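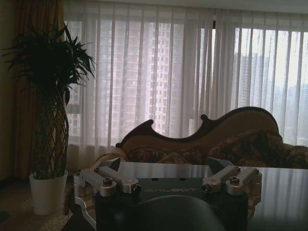

Herkari Opens Matubbar Furnished Sitting Room Range for Orders

Apr 16, 2024 – Herkari, a supplier of furnished interiors for rental apartments and small hotels, today opened ordering for Matubbar, a sitting room package built around a carved chaise longue, a dark gloss table and sheer window curtains. The package is sold as a complete room and is intended for operators who fit out several units to one specification.

Matubbar replaces Girkamov, the company's previous sitting room line. Girkamov remains available while stock lasts, and replacement parts will be supplied for 6 years after the last unit is sold. Fabrics, leg glides and table tops are not interchangeable between the two lines.

The package is priced at $3,638 per room, excluding delivery and local taxes. It covers seating, table and window dressing. Plants, lamps and rugs are chosen by the customer and are not part of the quoted price, although Herkari will include them in the floor plan on request.

Seating

Carved-frame seating was dropped from the Girkamov line on cost grounds. Its return follows requests from hotel customers whose buildings have older interiors and who found the plain-armed sofas out of keeping with the rooms.

"Buyers told us they wanted one piece with some shape to it and everything else kept quiet," said Hanne Nieminen, head of product at Herkari. "The back rail does that work. It has scrolls and a high rounded hump, so we left the table plain."
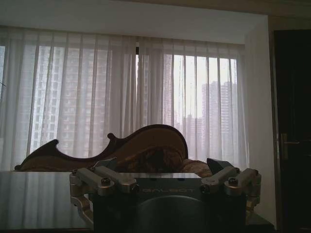

Frames are inspected before upholstery and again before packing. Each one is shipped assembled, in a single carton with corner blocks, and needs a clear door width of 70 centimeters. Customers with narrower doors should state this on the order form so that a survey can be arranged before dispatch. Unpacking and placement take 2 people.

Table and finish

The table top is supplied in dark gloss only. The surface is reflective and will show window light, and Herkari's layout guide recommends checking its position in daylight before the room is signed off. Tops should be cleaned with a damp microfiber cloth and dried at once. Abrasive pads and wax polish are excluded under the warranty terms.

Window dressing

Curtains are cut to order from the customer's measurements. Sheers are white as standard. Widths should be taken at the track – not at the glass – and given to the nearest half inch. Orders without measurements are held for ten working days and then returned to the customer.

"Most delays on Girkamov came from curtain sizes," said Tane Whitcombe, who manages installations. "The form now asks for the track width first and will not go through without it."

Availability

Orders are accepted from today through Herkari's trade desk. First deliveries are scheduled for August and will be handled by Skuterero, the company's freight contractor. Floor plans, care sheets and fabric cards can be requested from the trade desk at no charge.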